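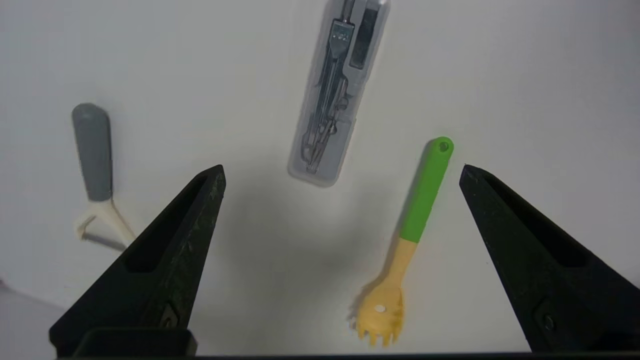

Before You Book

What is the Preltalwood Swap Shelf, anyway?
It's a lending and swapping service for household odds and ends, run out of the old dairy building on Stavmont Road. You bring in things you've stopped using, you take home things you need, and most people end up staying for a chat. We started with one bookcase, and as of last August we had 1,054 items in the catalog, so it has grown a bit!

Do I have to be a member?
For swapping, no. For borrowing, yes, but joining is free and takes a few minutes at the front desk. Estela Riquelme will set you up with a card (please bring something with your address on it - a utility bill is fine).

How long can I keep what I borrow?
The usual loan is 24 days. If you need longer, just call or stop in before it's due and we'll nearly always say yes, unless someone else is waiting for it.

What can I bring to swap?
Kitchen tools, school supplies, toys, dishes, small garden things, puzzles with all their pieces. Please give everything a good wash first.

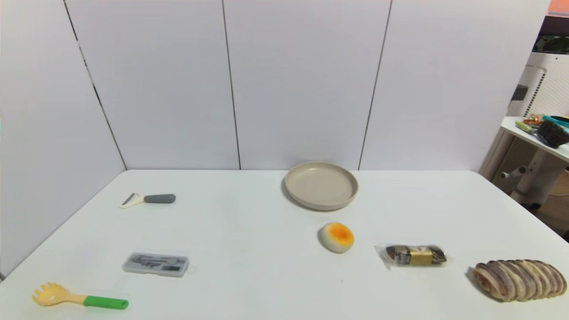

We can't take car seats, mattresses, or anything that plugs in, and I'm sorry to say that includes lamps, even the lovely ones. Real food goes to the Bindthorpe pantry two doors down, and they're very glad to have it.

Is there a limit on how much I can drop off?
Two boxes per visit, please. If you're clearing out a whole house, write to Abelardo Palma ahead of time and he'll find you a morning when we have more hands.

What if I break something?
Oh, it happens. Tell us when you come back and we'll take it off your card. We don't charge for ordinary wear, and we have never yet fallen out with anyone over a mixing bowl.

Where do I park?
Behind the building, next to the bike racks. The front spaces belong to the bakery until noon.

Page updated 25/03/2025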